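Ovon Travel Seat Cushion – Long-Term Review

Posted Sunday, February 25, 2018
Filed under: Car comfort, Long drives

I bought the Ovon seat cushion last June, before a driving trip that came to 2630 miles by the time I was home again. I have used it most weeks after that, in two different cars and for a while on a kitchen chair. I paid full price for it at the Joscombe store, and the company has no idea I am writing this.

What you get is a wedge of dense foam with a cutout at the back for the tailbone, a zip-off cover and a small drawstring bag. The cover is dark gray mesh on top with rubber dots underneath. There is a handle on the back edge, which I thought was silly until I started carrying the thing into motel rooms. The bag is too tight. After the first day I stopped using it.

The foam is firm. If you press it with your hand in the store you will think it is too hard, and for the first hour in the car I thought so too. It gives a little as it warms up. By the second morning I had stopped noticing it, and at the end of a full day my lower back felt better than it usually does after half that time. My legs were another matter. The wedge is thick at the back and thin at the front, but the front edge is still square, and it pressed on the underside of my thighs. Moving the car seat forward a notch helped. I also had to reset all three mirrors, because the cushion raises you more than you would guess. If you are tall and your car has a low roof, sit in it with the cushion before you take the tags off.

Most of my testing was on motorways, long steady days with the cruise control on and not much reason to shift around in the seat. That is the hardest use for a cushion, I think. In town you are always moving a foot or turning to look at something. On a long straight run you stay in one position, and any bad spot in the foam finds you.
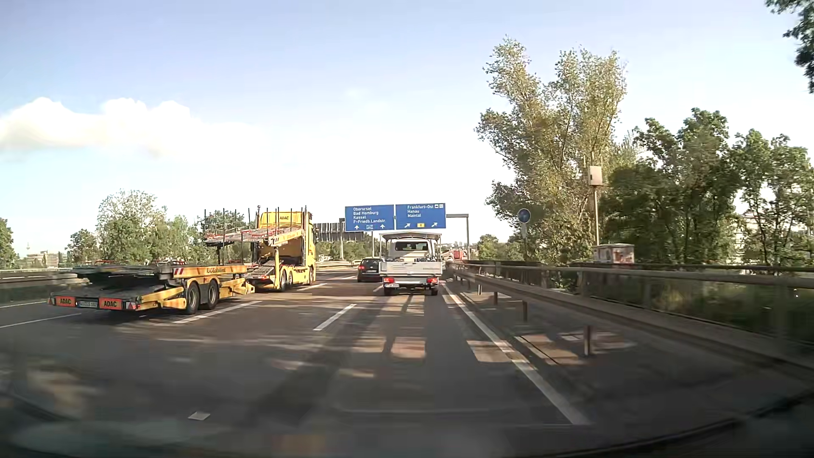
Proruvham wrote in the comments under my first short post that the front edge softens after a few months and that mine would stop bothering me by winter. It did get softer, though I would not say it stopped. I still feel it after the third hour or so. Another reader suggested turning the cushion around. I tried that for one afternoon and can't recommend it.

Heat is the other weak point. The mesh cover lets some air through the top, but the foam holds warmth, and on a hot afternoon with the sun on that side of the car I was ready to take it out. In winter this is no problem at all. With heated seats, expect to wait a good while before you feel anything, and then not much.

The cover has been through the washing machine many times. I use cold water and hang it up overnight. It has faded a little along the seams and the zipper sticks at one corner. The rubber dots are still in place and the cushion does not slide on cloth seats. On leather it creeps forward slowly – I pushed it back at every fuel stop.

I also tried the Ahuja gel cushion for a week. It is cooler and softer, and it is easier on the thighs. It is also much heavier, and for me it went flat in the middle by lunchtime. For short daily drives I would pick the Ahuja. For anything over about 60 miles I would take the Ovon.

Good: firm support, stays put on cloth, cover washes well
Bad: square front edge, warm in summer, useless bag

Rating: 3 and a half out of 5. I would buy it again if they rounded off the front.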